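Stukus adds bulk domain transfers for small business customers

Mon 19 March – Domain registrar Stukus has opened a bulk transfer service for customers who hold their domain names with more than one provider. Up to 200 names can be moved in a single order, with one invoice and one renewal date.

The service covers 17 extensions at launch. Each transfer adds a year to the registration where the registry allows it, and existing name server settings are kept unless the customer changes them.
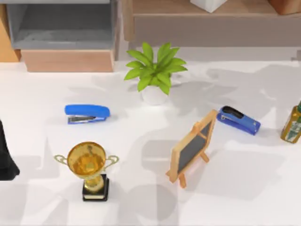
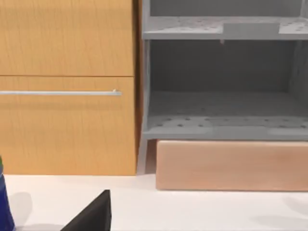

"Customers were sending us spreadsheets and asking us to sort it out," said Yanti Pelupessy, head of registrar services at Stukus. "Now they paste in the list and the authorization codes, and the system checks each name before any payment is taken."

Hosting company Fandlow tested the service and moved 881 names over five orders. Names that are locked or close to expiry are set aside and reported to the account holder – they do not hold up the rest of the order.

Country-code extensions with local presence rules will be added in August. Pricing is listed in the customer control panel.

Press contact: Zulkifli Lau, Stukus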